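Bench practice: revised rules for tabletop pushing trials

The revised bench rules for the Stotden cell apply from 20 Mar 2023. Siobhán Ó Dálaigh has drafted them after the Tarham site reported runs that could not be compared with ours. Board position must be checked before each session. Bolts are to be checked by hand and the check initialled in the log.

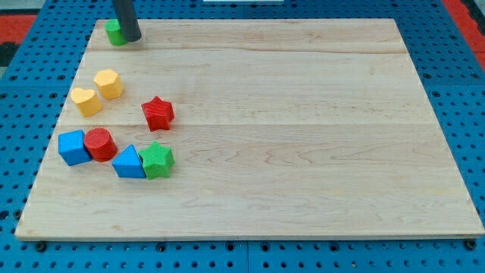 Shape blocks on the wooden board, with the rod beside the green cylinder.

Blocks that touch at the start of a run are recorded as a cluster and are not separated by the operator. Any block that leaves the board ends the run. Logs are kept for 3,000 runs, then archived.

Rod tips are inspected every two weeks. Worn tips go to Ramil Aquino, with the run number on the bag. Comments on clause 3 should reach Siobhán before the October review.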